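Preltent lanza una guía gratuita para reutilizar en casa los envases de golosinas

La guía reúne 39 propuestas de orden para cocina, escritorio y taller, y se puede consultar desde hoy en la web de la empresa

Stustport, 30 de junio de 2020. Preltent, empresa dedicada a los artículos de organización doméstica, publica hoy «El segundo uso», una guía gratuita sobre el aprovechamiento de tarrinas, cubos y botes de golosinas una vez abiertos. El documento está pensado para hogares, academias y pequeños talleres que quieran ordenar material menudo sin comprar recipientes nuevos.

La guía se ha elaborado a partir de las respuestas de 170 hogares de Stustport, a los que se preguntó qué hacían con los envases después de una fiesta o de una merienda. La respuesta más frecuente fue tirarlos junto con el resto de los plásticos. La segunda, guardarlos en un armario sin darles ningún uso concreto.

«Muchas familias conservan estas tarrinas durante meses y no llegan a decidir para qué las quieren», explica Ditte Briem, responsable de contenidos de Preltent. «Hemos preferido proponer usos sencillos, que no obliguen a cortar, pintar ni pegar nada».
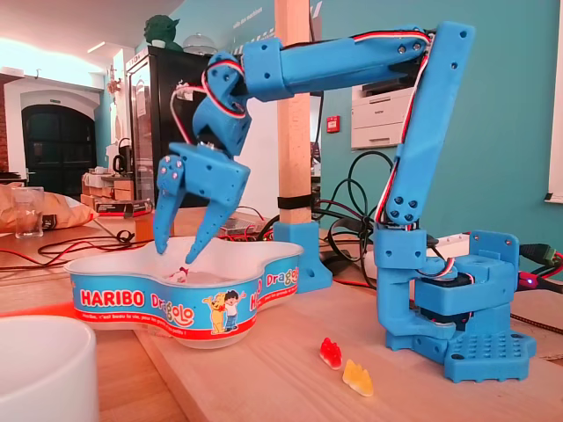

La primera parte de la guía trata de los envases que se quedan en la mesa mientras todavía contienen dulces. Recomienda elegir recipientes de boca ancha, dejarlos abiertos solo durante la merienda y pasar después lo que sobre a un bote con cierre. Una tarrina de contorno lobulado y borde blanco, como la de Haribo Dragolo, deja ver bien lo que queda en el interior y sirve más tarde para guardar pinzas, lápices o piezas de construcción. Las gominolas sueltas, como el osito rojo y el amarillo que están sobre el tablero, conviene recogerlas antes de pasar el paño, porque el azúcar se adhiere a la madera clara y atrae el polvo.

La segunda parte explica la limpieza. Preltent aconseja vaciar el envase por completo, lavarlo con agua templada y jabón neutro y dejarlo secar boca abajo durante 20 minutos sobre un escurridor. Si la banda impresa está en buen estado, se puede conservar. En los estantes altos es preferible añadir una etiqueta propia en la cara delantera.

La tercera parte agrupa las propuestas por estancias. Para la cocina se incluyen cortadores de galletas, cápsulas y bolsas dobladas. Para el escritorio, cables cortos, gomas y clips. Para el taller, tornillería y bridas, siempre en envases separados y fuera del alcance de los niños pequeños.

La edición se completa con 2 plantillas de etiquetas listas para imprimir, una en tamaño pequeño y otra para cajones. Las plantillas son compatibles con las bandejas de la línea Esico, el sistema de cajones abiertos que Preltent comercializa desde el año pasado.

La tienda Nakajima, en el centro de Stustport, tendrá ejemplares impresos de la guía durante el mes de julio. Se entregarán sin coste y sin necesidad de compra, hasta agotar existencias.

Sobre Preltent

Preltent diseña y distribuye artículos de organización para el hogar y el puesto de trabajo. Tiene su sede en Stustport.

Contacto para medios
Ditte Briem
Responsable de contenidos, Preltent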